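Part 2: Setting Up Your Author Page

Welcome back! If you finished Part 1, you already have a Nouri account and a book file waiting in your library, so you can put the kettle on and take this part slowly. Your author page is where readers get to know you, and most of us dread writing it far more than we ever dreaded chapter one.

1. Sign in and click Author Page in the left-hand menu. If you write under a pen name, choose it now from the drop-down list.

2. Type your short bio in the first box. You have 162 characters, spaces included, so keep it to where you live and what you write. Geum-ok Song, whose bio we all admire, simply put "I write slow mysteries set in Tirville."

Note: The short bio shows up in search results, so please don't leave it blank - readers do look at it.

3. Add your gallery pictures. The first two you choose will sit together in the middle of the page, and you can swap them whenever you like.
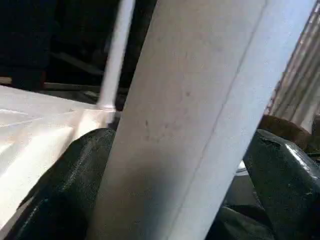
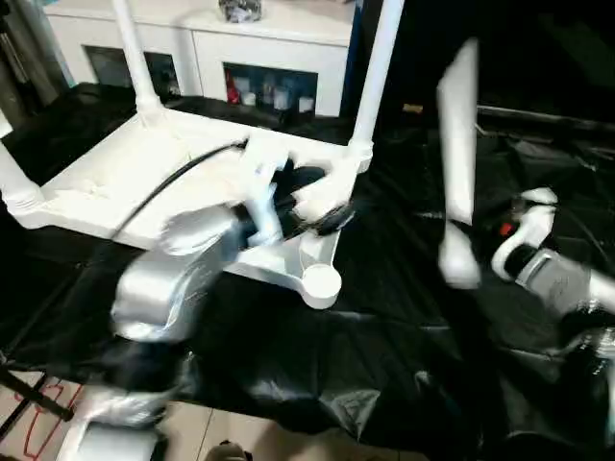 4. Fill in the interview box. You'll find 18 questions, the same ones Muchen Guo wrote for our old newsletter, and you may answer as many or as few as you please. Answers save when you click outside the box (give it a moment if your connection is slow).

5. Link your books. Start typing a title and pick it from the list that drops down. A series needs to be linked one book at a time, I'm afraid.

Caution: Changing your pen name after you publish the page will break any links you've already shared with readers. Check the spelling twice before going on.

6. Click Preview, read everything aloud once, and then click Publish. New pages go live within nine hours.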